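Last updated: 10th December
Filed under: Papers and reports / Wood and furniture / Working with makers

4. Colour difference in joined tops: what the makers do and what the buyers see

4.1 The question of matching

In the previous section we described how the boards arrive at the workshops and how they are dried and cut. We now come to the step where the most disagreement was found among our respondents, that is, the choosing of which plank is placed beside which. The makers in Brallgate call this step "laying out". In Drestbridge the more common word is "matching", although many of the makers who use this word do not try to match anything. We keep "laying out" for the whole paper.

A table or bench top made from joined planks will almost never have one colour. Even planks from the same tree can be different, as the wood near the centre of the trunk is often darker than the wood near the bark. When the planks come from several trees, or from the leftovers of earlier orders, the difference becomes larger. The maker can hide this difference, reduce it, or leave it open. All three choices cost something. To hide it needs a stain, and the stain needs time and a well ventilated room. To reduce it needs a large stock of planks to choose from, which small workshops do not have. To leave it open costs nothing in the workshop but may cost a sale, and this was the worry that we heard most often.

We visited 12 workshops, divided between the two towns, and talked with 60 buyers who had bought a top from one of them. In total 140 tops were looked at, either in the workshop before delivery or in the place where they are now used. The visits in Drestbridge were finished in November, later than planned, and for this reason some of the tops there had already been in use for longer than those in Brallgate when we saw them. We return to this point in 4.4.

4.2 Three ways of laying out

The first way we call the sorted layout. The maker puts the darkest planks on one side and the lightest on the other, so that the top changes slowly from dark to light. It is liked by makers who sell dining tables, and it photographs well for a catalogue. However, it has a practical weakness. If one plank must be replaced later, the new plank has to fit at exactly one place in the order, and the maker may not have such a plank.

The second way is the even layout. All the planks are chosen to be as close in colour as possible and everything else is put back on the rack. Menon, the largest of the workshops in our study, uses this way for all orders from shops and offices. The foreman there explained to us that the rack of rejected planks grows faster than they can use it. At the time of our visit it held 2,000 pieces, many of them short, and they had started to sell them by weight to people who make boxes and picture frames. This is a real cost of the even layout, and it does not appear in the price calculation that the same workshop showed us.

The third way is the mixed layout. Here the maker takes the planks as they come, with only one or two simple rules. The most common rule is that two dark strips should not touch each other along the long side. A second rule, less common, is that no dark strip should sit at the outer edge, where it is seen first and where it is knocked by chairs. The result is a mainly light top in which the dark pieces are spread here and there. Most of the workbenches in our study were of this kind, and also many of the cheaper kitchen tables. The light wooden workbench in Figure 2 has the appearance we mean: the planks are pale tan, and darker brown strips are scattered between them.

Endang Wattimena, who has laid out tops in Brallgate for most of her working life, told us that the mixed layout is harder than it looks. A beginner, she said, spreads the dark strips too regularly, and then the eye finds the pattern and cannot leave it. Her own method is to lay all the planks on the floor, go away to do some other work, and come back. If something catches her eye at the door, she moves it. If nothing does, she starts to glue. We tried to find a more exact description of this method and we were not able to do so - she does it quickly, and when she was asked about a single plank she could not always say why it had been moved.

4.3 What the buyers noticed

The buyers were asked to describe their top from memory before they were asked any question about colour. We did this so as not to put the subject into their minds. Many of the descriptions did not include colour at all. People spoke first about size, then about whether the top was flat, and then about the edge, in particular if the edge was sharp against the arm when sitting.

When colour was mentioned without our help, it was mostly by owners of a sorted layout. This is understandable, as the sorted layout is made to be noticed. Owners of an even layout mentioned colour only where it had failed, for example where one plank had turned more yellow than the others. Owners of a mixed layout seldom mentioned it. When we then asked them directly, a good part of them said that they like the dark strips, and a smaller part said that they had not thought about it until this moment.
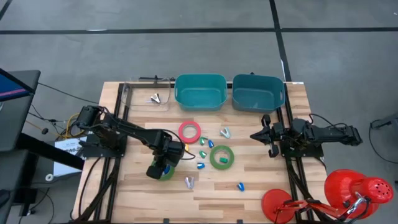
There was one group for which this was different. Buyers who had ordered by telephone or by letter, and who had not seen any top before the delivery, were more often surprised by dark strips than those who had visited the workshop. Some of them had believed it was a fault or a repair. Two had asked for money back. In both cases the workshop had agreed, and had sold the same top again to a visitor with no difficulty. We think that the dark strip itself is not the problem here. The buyer had a picture in the mind, and the workshop had done nothing to correct it before the top came to the door. A small sample board sent together with the price would possibly be enough, and two of the workshops in Drestbridge have now begun to do it.

We also asked what the buyer had been told about the wood. The answers were rather poor. Many could name the kind of wood, but few knew if the top came from one tree or from many, and several were told that dark strips are "stronger". We found no support for this among the makers themselves. Puspita Latuheru, who repairs tops from other workshops as well as making her own, was quite firm in this matter: in the repairs that come to her, the joint has opened because of poor glue or because the planks were not dry enough, and she sees it with dark and light planks alike.

4.4 Change during use

Wood changes its colour with light and with age, and this makes any judgement about matching a temporary one. A top which is even on the day of delivery may be uneven after two summers near a window. The opposite also happens, when light planks become deeper in colour and come nearer to the dark ones. In the tops we could see both new and after a time of use, the mixed layout had suffered least in the opinion of the owner. A small change in one plank is difficult to see when the planks were different from the beginning.

The finish has also a part in this. Most workshops use an oil, and the one sold under the name Tendlow was the most common in Brallgate. It gives a slight warm tone to light planks at once, and the makers there choose their planks with this tone already in mind. In Drestbridge a clear varnish is preferred and the planks are judged as they are. It is therefore not correct to compare the two towns only by looking at the finished tops, and in the comparison which follows in Section 5 we have kept them apart.

Objects left on the top are another cause. A mat, a vase or a box that stands for months at the same place will leave a lighter area under it. The owners of dining tables were aware of this, and some move their things from time to time. Owners of workbenches did not care much, and one of them was surprised that we asked. For a bench, the complaints were about glue drops, saw marks and the loosening of the legs, and the colour of the planks was at the bottom of the list, if it was there at all.

4.5 Limits of this part

The buyers in our study had all kept their tops. Those who sold them or gave them away could not be reached, and it may be that some of them did so because of the colour. We also did not speak with people who visited a workshop and left without buying. Their opinion would be useful to the makers, who could only guess about it, and whose guesses were very different from one workshop to the next.

A second limit is the words. "Dark" and "light" were used by the respondents in their own manner, and a plank called dark at Menon would be called medium by most of the smaller workshops. We had prepared a set of painted cards for comparison, but they were used only in the second half of the visits. The answers given with the cards and without the cards are listed separately in the appendix.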